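Writing fake news for the Tinlow Turnip

26th August

The new Turnip went up last night. It's the sixth so far, if you don't count the one we pulled in March. For anyone new, the Turnip is a page of made-up news stories about Tinlow and the towns nearby, and I write most of it at the kitchen table after tea.

The lead story this time is a magpie from Endale who has been appointed to review the town's cycling strategy. I had the headline weeks ago and the story took forever. The first version was 80 words of magpie puns and I threw it out. The second was written exactly like a council media release, with the magpie quoted at length on stakeholder feedback, and that's the one we ran. I left the swooping until the final paragraph and only mentioned it once.
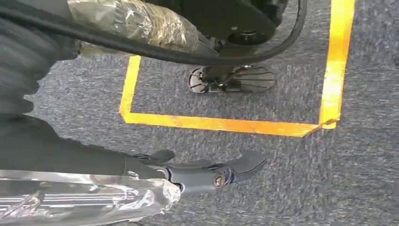
Gripper and grey carpet.

I've been trying to work out why some of these stories land and others don't. Most of the bad ones had the joke in the headline and then the same joke again in every paragraph. The Irnville roundabout story was like that. "Irnville man enters roundabout, raises family" is a fair headline, but I had three more paragraphs of him going round and nothing else happened. If I did it again I'd start with the school bus having to collect the kids.

The other thing is names. We don't use real people. The one in March had a shopkeeper in it who was a bit too easy to recognise, so down it came, and I went in and apologised. He was fine about it -- he'd thought it was about the other shop. 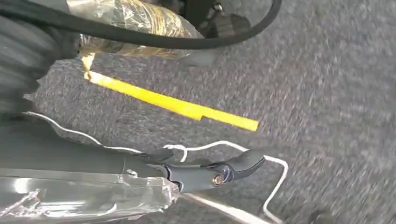

Do people ever think the stories are real?

A few do, usually when the headline gets shared without the rest of it. The one about the Fena ferry being replaced by a long plank got two emails asking for the timetable. We've put the word "satire" at the top of the page now, in bigger letters than I'd like.

The Fena story is still the most read thing on the page. It took me roughly an hour, and I didn't change much afterwards. The magpie took most of a fortnight and so far it's behind the plank by a long way.

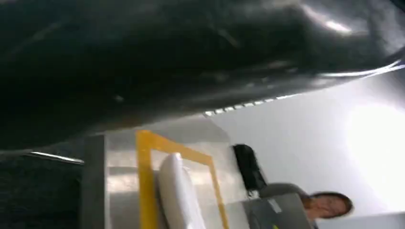 One reader wrote in this morning to say the magpie piece should have stopped a paragraph earlier, before the swooping, and that everyone in Endale would have been waiting for it anyway. I've read it again with that bit covered up and I think it's a fair point. I'm leaving it as is, but the next one is about a wombat and a development application, and I'll have a hard look at how it ends before it goes up.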